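Spent the whole weekend picking colors for my first quilt and I have so much to say about it. Thread!

1/ The fabric shop in Drondbridge has a wall of solids, 55 bolts, arranged by shade. I went in for one yard of blue and stayed until closing. Blue is not one color. Blue is a whole neighborhood!

2/ Best tip I got: take a picture of your fabrics and turn it black and white. If two of them come out the same gray, they'll blur together once they're sewn. My teal and my rust were twins. I had no idea.

3/ Yellow is bossy (I love it). Two squares of it and your eye goes straight there. I cut my yellow pile down to 5 small pieces and the whole layout calmed down.

4/ Wash your reds first. Please. A pillowcase I made in May is now pink and I've made my peace with it.

5/ The pattern is called Nindine, 35 blocks, all squares, very friendly to beginners. I'm laying it out on the living room floor, so we walk around the edges now.

6/ Still stuck on the border. Cream or dark green? Cream feels safe, but green makes everything else sing. Tell me what you'd do!

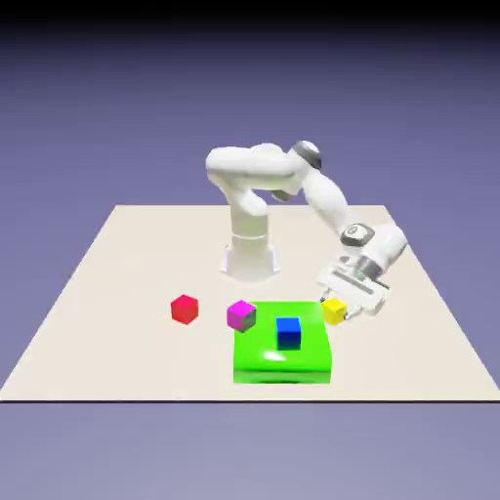 Color Talk

7/ Red and magenta, both against something pale. I used to think they'd fight, and now I want them side by side in the middle row. Blue on bright green is next on my list to try!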